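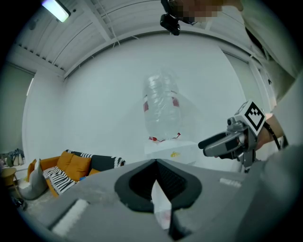
Bottle-top dispenser: dripping at the collar after a swap

Vellbridge_Tom
Break room unit, white cabinet, clear inverted bottle. Since Tuesday's swap it drips from the collar. Bottle is the 19 liter size from Duris. Reseated it twice, no change.

kettle200
Check the neck for leftover cap film. Red scraps of seal around the collar will hold the bottle off the seat. Pull the bottle, pick out every piece, wipe the collar, refit.

orrin_h
Disagree that film is the first suspect. A hairline crack above the water line admits air, the reservoir overfills, and water comes out at the collar. Try another bottle before cleaning anything.

kettle200
Cleaning takes 9 minutes. A spare bottle may not be on site.

Vellbridge_Tom
We have a spare. It is still in its plastic wrap with the red printing. Does the wrap matter?

orrin_h
Strip it below the shoulder at least. Wrap caught in the collar does the same thing as film. I would also get the unit off polished tile if it leaks. Wet marble is slick, and cables on the floor near a drip are worse. A rubber mat under the unit helps. 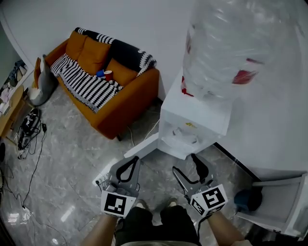 marl_9
How often should the reservoir be sanitized if the bottle is changed weekly?

kettle200
Every three months, plus any time the collar has been handled with bare hands. Unplug it and drain it first.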